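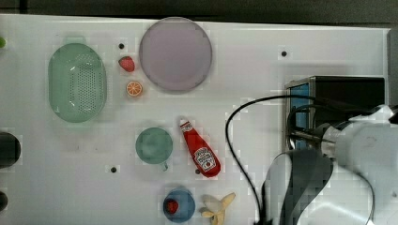

Gramcombe Community Hall Association

Minutes of the November general meeting

Held in the supper room, 7.00 pm

Chair: Lorna Yap
Minutes: D. Pasichnyk
Present: 14 members, as per the attendance book
Apologies: received from the Stametthorpe tennis club and from the playgroup

1. Minutes of the previous meeting

Taken as read. One correction: the hire of the hall for the Uro dance group was for two evenings a month, not two evenings a week. Amended minutes accepted.

2. Matters arising

2.1 Gutters. The north side has been cleared. The downpipe at the back corner still leaks at the join and the water is getting under the ramp. The plumber has looked at it and will send a price. Held over.

2.2 Key register. Two keys from the old set have not come back. Members agreed to leave the locks as they are until after the summer and look at it again when the new hirers' agreement goes out. D. Pasichnyk to write to past hirers once more.

2.3 Piano. No change. The Stametthorpe school has not said whether it wants it. If there is no answer by the next meeting it will be offered on the noticeboard, buyer to collect.

3. Correspondence

In: letter from the council about the food premises inspection, with the report attached. Letter from a resident in the lane behind the hall about cars parked across her gate during the spring fete. Email from the Uro dance group asking for a later finish.

Out: reply to the resident with an apology. A sign will go on the back fence before the next big event.

Correspondence accepted.

4. Finance

The balance in the working account is $950 after the power bill. The spring fete cleared $322 once the marquee and the sausages were paid for. This was less than last year — the rain came in at lunchtime and the plant stall packed up early.

The insurance renewal is due before the next meeting. Moved that it be paid from the savings account when it arrives. Seconded and carried.

There was a question about whether the fete money was meant for the ramp or for general use. The chair said the motion passed in winter put it towards the ramp. Checked in the minute book and this was correct. The $322 will be kept separate.

5. Food premises inspection

The report was read out. The kitchen passed, with three items to be fixed within 60 days:

The seal on the fridge door is split along the bottom.
The hand basin has no soap holder or paper towel holder.
The shelf under the servery is bare chipboard and must be sealed or covered.

The fridge seal was discussed at length. A new seal can be ordered but the fridge is old and the motor is loud. Some members wanted to put the money towards a second-hand fridge. Others felt the hall should fix what it has and save for the ramp. Put to a vote and the seal won, eight to five, the chair not voting.

Holders for the hand basin to be bought this week. Lorna Yap has leftover paint suitable for the shelf and will do it when the playgroup is not in.

Members were reminded that tea towels must go home with whoever used them and come back clean. A pile was left in the sink cupboard after the fete.

6. Hall hire

6.1 The Uro dance group has asked to finish at 10.30 pm in place of 10.00 pm. Discussion about noise in the lane. Agreed to try it until the end of summer, with the side doors shut from 9.30 pm and everyone out of the car park by 10.45 pm. If there are complaints it goes back to 10.00 pm.

6.2 The hire rate for members' private functions has not gone up for some years. A proposal to raise it by $8 a night was moved and seconded. One member spoke against, as families already pay a bond. Carried. The new rate starts with bookings made after this meeting — bookings already in the diary stay at the old rate.

6.3 The hirers' agreement needs rewriting. The part about rubbish is out of date as the bins are now emptied fortnightly. Draft to come to the next meeting.

7. Ramp

Two prices have been received. The Stametthorpe builder is dearer but has included the handrail and the drainage. The other price is for concrete only. A third builder did not reply.

Agreed that the downpipe must be fixed first or the new concrete will be undermined the same way as the old. No decision on a builder tonight. The chair will ask the council whether the ramp would qualify for the small halls grant and when it closes.

8. Christmas tea

To be held in the hall from 3.00 pm. Members to bring a plate. The urn will be on from 2.30 pm. Tables to be set up the night before by anyone who can come. The playgroup children will sing two songs, and the hall will give each child a small bag of sweets, to be bought from petty cash.

The offer of a tree from the Pasichnyk farm was accepted with thanks.

9. General business

9.1 The outside light over the front steps is staying on all day. The timer needs resetting after daylight saving.

9.2 A blue cardigan and a child's raincoat are on the hook behind the office door. If not claimed they will go to the op shop.

9.3 A member asked if the noticeboard could be cleared of old notices. D. Pasichnyk will do this before the tea.

10. Next meeting

Same place and time in the new year, date to be put on the noticeboard.

Meeting closed at 8.50 pm.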